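Ticket 1290: Episode 2 of Ferraro missing from the app after the season move
Status: Resolved
Product: Vurkari streaming app, TV version
Opened by: Rakiya Onyeka
Last updated: 2 November 2021

Hi team! First off, I love this show and I'm so glad you picked it up after Wisau let it go. I've been rewatching season one ahead of the finale and I've hit a snag. On my TV the episode list jumps straight from 1 to 3. Episode 2 plays fine on my phone (same account, same profile), so I know you have it!

What I've tried so far:
Signed out and back in on the TV
Removed the show from My List and added it again
Searched for the episode by title — it comes up, but selecting it opens episode 3
Restarted the TV, twice

App version is the newest one the TV will offer me. No error code, it just skips along as if the episode were never made.

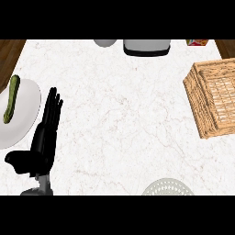
Image: Foltetti

Reply from support

Thanks, Rakiya, this is a wonderfully clear report, and hello to another Ferraro fan! The search result opening the wrong episode was the clue we needed. When the show moved over in September, episodes 2 and 3 were given the same ID in the TV catalog. Phones read a different list, so they never saw the clash.

We've corrected the ID. TVs hold on to their old list for up to 24 hours, but you can hurry it along: Settings, then Storage, then Clear Saved Data. You'll have to sign in again. Your watch history is kept on your account and will come back with you.

Reply from Rakiya Onyeka

It worked!! Cleared the data, signed in, and there it was between 1 and 3. The train station episode, too, one of my favorites of the whole run. One tiny leftover — episode 3 is marked as watched and I haven't gotten to it yet. I can live with that, but I thought you'd want to know.

Reply from support

We do, thank you! That mark was left by the old ID. Hold down OK on episode 3 and choose Mark as Unwatched. We've passed it along to the catalog crew so they can reset it for everyone else. Enjoy the finale!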